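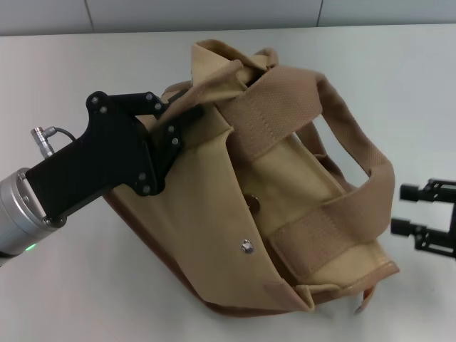 Ticket 1343
Product: Clenum shared calendar
Opened by: Delia Moldovan, Willaveck office
Assigned to: Edivaldo Batista
Status: Closed

25 July 2024, 09:42
World Friendship Day is on our staff calendar twice, on the 29th and on the 30th. It should only be on the 30th. Staff get 2 reminder emails for it. World Book Day was doubled in March as well, but I deleted that one by hand.

10:15, Edivaldo
Thanks. Which time zone is set under Calendar > Region? Do you subscribe to more than one holiday list?

10:31, Delia
Region is London. There are two lists, "Observances" and "Observances (old)". I can't untick the old one, it's greyed out.

11:05, Edivaldo
The old list is owned by Jucélia Paiva's account, so only she or an admin can remove it. It stores all-day events as midnight UTC, and in summer your other list reads the start an hour early and puts it on the day before. Have asked Rosângela Teixeira for admin rights.

13:20, Edivaldo
Old list removed. Cleared the cache and ran a full sync, which took nearly 42 minutes. Please sign out and back in.

14:12, Delia
Only the 30th now. Gearóid still sees both on his phone.

14:20, Edivaldo
He needs to remove the account from the phone and add it again.

14:48, Delia
Done, his is right too. Please close.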